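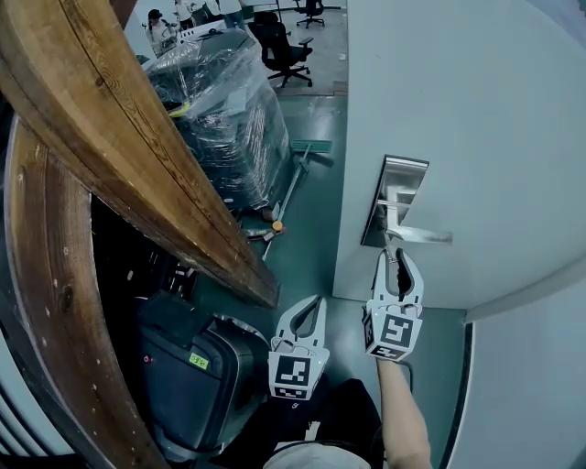

Lever handle on brushed-steel backplate, pale gray-white door.

Home Jobs Volunteer Tenants News Contact

We use cookies to keep this site running. By staying on the page you accept them. Accept / Settings

Posted Sep 12, 2021

WANTED: Door hardware fitter / general repairs, Windis Court and Shemweta House

Full time, permanent. Start as soon as you can.

Flevier Housing looks after 1,251 apartments in two big buildings and a bunch of smaller ones. That's a lot of doors. Handles sag, latches stick, closers slam at 2 in the morning and the person underneath calls us. Our last fitter retired in July and the list has been growing ever since. We need somebody good, soon.

What you'd be doing

Mostly doors. Lever handles, latches, mortise locks, hinges, closers, strike plates, weather strip. Lock changes at move-out. Some windows. A bit of cabinet work, the odd wobbly banister. No plumbing past a dripping faucet, no electrical at all, we have people for that.

A normal day is six to eight calls, off the tablet, in whatever order makes sense to you. Shemweta House is the older one, original wood trim in the hallways, doors that were hung by someone with their own ideas about square. Windis Court is newer and everything is standard size, nice and boring. Van provided. You keep it at home if you have somewhere to park it.

Biggest job this winter: swapping out the round knobs at Windis for levers. Tenants have been asking for years, especially the older ones and anybody with bad hands. 1,544 knobs still to go, closets included. You won't be doing it alone, there's a second fitter (Howard Bunting, been here a long time, knows every stairwell) and we'll bring in temp help for the corridors.

What we're looking for

- Three years or so doing this kind of work. Locksmith, carpenter, maintenance tech, hotel engineer, all fine
- You can hang a door and have it close right. We will ask you to hang a door
- Drivers license, clean enough for our insurance
- OK with stairs. Shemweta has an elevator, it is slow and sometimes it is off
- Background check, you'll be in peoples homes
- Polite with tenants. Shoe covers on, wipe up your sawdust, tell them what you did

Good to have: master key systems, fire door inspection, a second language. Spanish or Greek would get used every day. Not needed to apply.

Pay and the rest

Hourly, union scale, grade depends on experience. Ask and we'll tell you the number on the phone, no games. Overtime at time and a half. Health plan from day one, dental after 90 days. 19 paid days off plus holidays. Boot allowance once a year. Tools: we buy the power tools and the jigs, you bring your own hand tools if you like them better. Up to $1,797 toward a certification in your first year, locksmith or fire door, your pick.

Hours are 7:30 to 4. On call one week in five, evenings only, mostly lockouts. On-call weeks are paid extra whether the phone rings or not.

Where

The shop is in the basement at Windis Court, loading dock side. Bench, two vises, heat that works. Parts come from Peder Supply, delivered mornings, and they're pretty good about same-day if you call before ten.

How it goes

1. Send us a resume or just a page about where you've worked. Doesn't have to be fancy. Two people we can call.
2. Quick phone chat, fifteen minutes.
3. Come in for half a day, paid. You'll ride along on a couple of calls and then do the door. Adjust a closer, cut in a strike, fit a lever set. We supply everything.
4. We let you know inside a week, either way.

We're reading applications as they come so dont wait. If the ad is still up the job is still open.

Also looking for: part-time helper, two mornings a week, for hauling, sorting parts and tagging old locksets in the store room. No experience needed. Would suit a student or somebody thinking about getting into the trade. Same address for applications, put HELPER on top.

Send to Iason Economou, Maintenance Office, Flevier Housing, or drop it in at the front desk at Windis Court between 8 and 4. Questions, call the office and ask for Iason. If he's out on a job leave a message with a number and a good time, he does call back, usually at the end of the day.

Flevier Housing is an equal opportunity employer. If you need something changed about the interview or the half day so you can do it, let us know ahead of time and we'll sort it out.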